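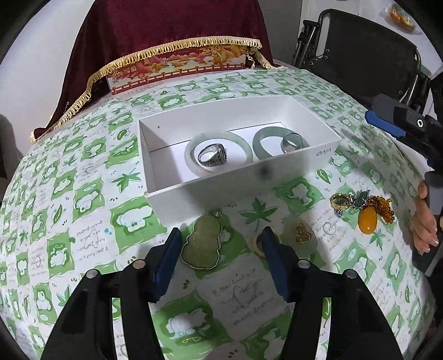
Divbridge Neighbors Help Desk – Phones & Tablets Group

Tablet won't hold a signal on the second SIM

Posted by Elżbieta Kwiatkowski, 11/10/24

Hello everyone! I bought a Milel tablet in August, mostly because it takes two SIM cards and I wanted my home number and my travel number in one place (I was tired of carrying two phones in one purse). Slot one is perfect. Slot two shows full bars when I turn the tablet on, then drops to "emergency only" after 60 seconds or so and stays that way until I restart. I've tried both cards in my old phone and they work fine there. I've cleaned the tray too, very gently, with a dry cloth. The software is version 243, and it tells me there is nothing newer. Is this a setting I've missed, or should I send it back while I still have the warranty?

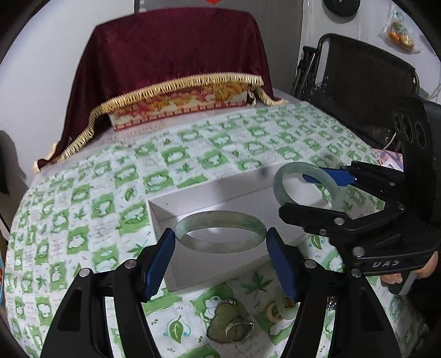

Replies

pondance_pete
Mine did this! On my model the second slot only does the older network, and it gets confused when mobile data is set to that card. Go to Settings, then SIM cards, and move mobile data to slot one. Leave slot two for calls and texts only, then restart. If you really want data on both, swap the cards over and see whether the trouble follows the card or stays with the slot – that will tell you a lot before you talk to anyone at the store.

Wróbel
get a different tablet lol. mine has one sim and never any trouble

marge111
Pete's steps are good and I'd start there. I would also look under Network operators for slot two and switch it from automatic to manual, then pick your carrier from the list by name. It takes a few minutes to search, so go make some tea and let it finish. If slot two still drops with either card in it, I'd use the warranty, and do write down the version number before you mail it off, as they asked me for mine twice.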